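Cuaderno del taller – agosto, 16:00

Sigo con lo de la luz y el eco de la sala grande, que ya va siendo hora de dejarlo por escrito antes de que se me olvide la mitad. Hoy he repasado las notas viejas del techo y menudo lío tenía: dos hojas con la misma cifra y ninguna decía si era antes o después de pintar.

Lo que tengo claro. Con los tubos fluorescentes encendidos se trabaja bien en las mesas, pero a media tarde cansa la vista (a mí por lo menos, que acabo con los ojos como tomates). El presupuesto de Tositz para cambiarlo todo son 2.271 euros, montaje incluido, y me sigue pareciendo mucho para una sala que en invierno usamos medio día. Juhl propone cambiar solo los tubos y dejar las lámparas colgantes como están. Me inclino por Juhl – pero quiero ver antes la muestra encendida una tarde entera.

El eco es otra historia. Entre el techo blanco con todas esas vigas en paralelo y la mampara de cristal, cualquier conversación rebota. Ayer estuve dando palmadas como una loca desde la barandilla y se oye clarísimo, sobre todo hacia el lado del cristal.
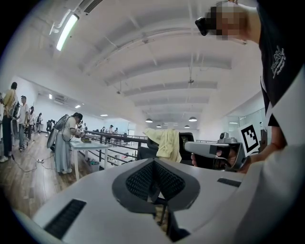

Pendiente para la próxima

Probar los paneles de fieltro de Worstead entre viga y viga. Han mandado 6 de muestra, en gris claro, y caben sin cortar si las medidas que tomé están bien (las tomé subida a la escalera y con prisa, así que las repito). Empezaría por el tramo más cercano a la mampara.

Limpiar las pantallas de las lámparas con forma de cúpula. Con un paño amarillo de los de siempre basta, nada de productos raros, ¡y con la luz apagada!

Mirar el filtro de la rejilla de ventilación del techo. Lo tengo apuntado desde junio y ahí sigue.

Preguntar a los de Fudness qué día vienen a comer, que la otra vez fueron 27 y con el eco no había quien se entendiera. Si vienen antes de colgar el fieltro, me sirve para comparar: apunto cómo se oye con la sala llena y luego repetimos con los paneles puestos.

Las sillas negras de oficina se quedan donde están mientras tanto. La escalera pequeña la he dejado detrás de la puerta del almacén, por si alguien la busca.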